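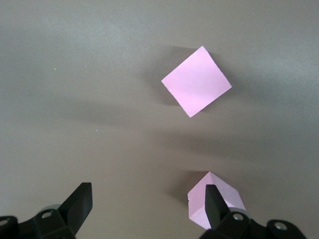
Ovell Matt Tabletop, Taupe

Product reference: 319
Range: Ovell classroom and meeting furniture
Supplied by: Sendgate Furniture and Equipment, Dreltby
Page last revised: Nov 15, 2018

Overview

The Ovell tabletop is a replacement work surface for schools, colleges, libraries and public offices. It is supplied without legs or frame and is intended for fitting to existing underframes of the Pettigrew pattern, or to any underframe that meets the fixing dimensions given in the drawing sheet. The drawing sheet is available on request and should be consulted before an order is placed.

The surface has a low-sheen finish which reduces glare from overhead lighting and from windows. It is suitable for reading, writing, drawing, sorting and general craft work. It is not intended for use as a cutting surface, and a cutting mat must be placed beneath any blade.

Sizes and colours

The tabletop is made in three sizes: single, double and long. The long size is fitted with a central stiffening rail on the underside. Customers replacing a long top of the earlier type should note that the rail has been moved back by 56 mm to give more room for the knees, and that older modesty panels will need to be drilled again.

Standard colours are taupe, chalk and dark green. Taupe is held in stock in all sizes. Chalk and dark green are made to order. Colours may vary slightly between production runs, and customers who require a close match across a room are advised to order all tops for that room together.

Fixing

Each top is supplied with a bag of screws and a printed fitting guide. Pilot holes are provided for the Pettigrew underframe only. For other underframes, holes should be drilled to the depth shown in the guide and no further. Power drivers may be used to start the screws, but final tightening must be done by hand.

The fitting guide was rewritten this year by Macario Varela of the Sendgate workshop, following comments from site staff on the order of steps for the long size. Copies of the previous guide should be discarded.

Care and cleaning

Wipe the surface with a soft cloth and warm water. A mild washing-up liquid may be used for grease or finger marks. Dry with a clean cloth.

Ink and felt-tip pen should be removed as soon as possible. Abrasive creams, wire wool, bleach and solvent sprays will mark the finish permanently and their use will end the guarantee. Polish should not be applied, as it leaves shiny patches which cannot be removed evenly.

Hot items must be placed on a mat. Plant pots require a saucer.

Guarantee

The tabletop is guaranteed for five years against warping, lifting of the edge and failure of the fixing points under normal indoor use. Scratches, burns and water damage caused by standing liquid are excluded. Claims should be made in writing and should quote the batch number stamped on the underside.

Ordering and delivery

The minimum order for made-to-order colours is 153 tops. There is no minimum order for taupe. Orders for 2,000 tops or more are delivered in stages, on dates agreed with the customer in writing.

Delivery is to the ground floor only. Packing is collected on the next visit if it has been kept dry and flat. Tops must be stored lying down, under cover, and off the floor on the battens provided.

Loan samples of each standard colour can be sent to schools and public bodies for fourteen days. Requests for samples, drawing sheets and written quotations should be addressed to Eliécer Arango, Contracts Office, Sendgate Furniture and Equipment, Dreltby.

Related items

Pettigrew underframe, single, double and long
Replacement screw bag, all sizes
Storage battens
Cutting mat, large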